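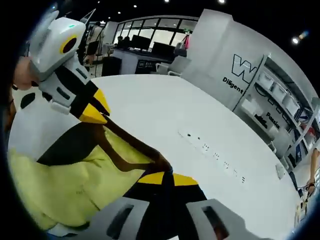
Home > Laundry & Linen > Questions
Filed under: Folding, Storage, Fabric Care

Folding at a Table: Your Questions, Answered With Some Suspicion

Most folding advice is written by people selling folding products. I have bought a few of them, and I still do most of my folding on a plain table. These are the questions that keep coming in.

Do I need a folding board?

I doubt it. A board gives you shirts of the same width, and if your shelves are narrow that may be worth something to you. I used the Plarano board for a month and my stacks looked tidy for exactly as long as no one took a shirt out of them. A piece of stiff cardboard did the same job. If you already own a board and like it, keep using it.

Is a table really better than the bed?

For anything large, yes. A mattress gives under your hands, so you press a crease in one place and make a new one somewhere else. A smooth table lets you push the fabric flat with your palm and feel where it's still bunched. Wipe the table first. Pale fabric picks up every crumb and ring, and the dirt ends up on the inside of the fold where you won't find it until you wear it.

My table has holes or outlets in the top. Will they snag?

Smooth ones won't. Run a fingertip around each opening, and if it catches your skin it will catch a knit. Fold on the clear part of the table and leave the rest alone. I wouldn't buy a mat just for this.

How do I start on something that's come out as one crumpled heap?

Don't shake it and hope. Find something you can recognize: a hem, a seam, a stripe or a band of color. Pull that out straight first and let the rest follow. Pieces with a contrasting stripe are easier than plain ones, as the stripe tells you right away whether you've got the cloth twisted. With a plain sheet, look for two corners on the same short side and work from there.

Does a dark stripe bleed onto light fabric if I fold it while damp?

It can, and the label's promise of colorfast dye doesn't impress me much. Press a damp white cloth on the dark part for a minute. If color comes off, dry the piece completely before you fold it, and wash it on cold by itself a couple of times. If nothing comes off, I'd still wait until it's dry. Damp folded cloth smells bad by the next morning.

What about the wrinkle-release sprays?

I tried two. The Iltine one smelled strongly of pear and left my shirt looking like a shirt that had been sprayed with water, so I sprayed the next shirt with water. Same result - no pear. Maybe it does better on fabrics I don't own.

Should I fold or roll?

Roll for a suitcase, fold for a shelf. I've read that rolling saves enormous amounts of space. My drawer held 9 T-shirts folded and 9 T-shirts rolled, though I could see more of them at once when they were rolled.

How long should a basket of laundry take?

I've seen a "5 minute method" passed around, and I have yet to see it include matching socks. Take however long you take. Put the large pieces first while the table is clear and leave the small stuff for last.

Can I leave things draped over the table overnight?

Sure, if you don't need the table. Bright colors shouldn't sit in a sunny window day after day, but one night indoors won't hurt anything. Heavy knits should lie fully on the top, with no sleeves hanging over the side to stretch.

Previous | Next | All Questions | Stain Guide | Contact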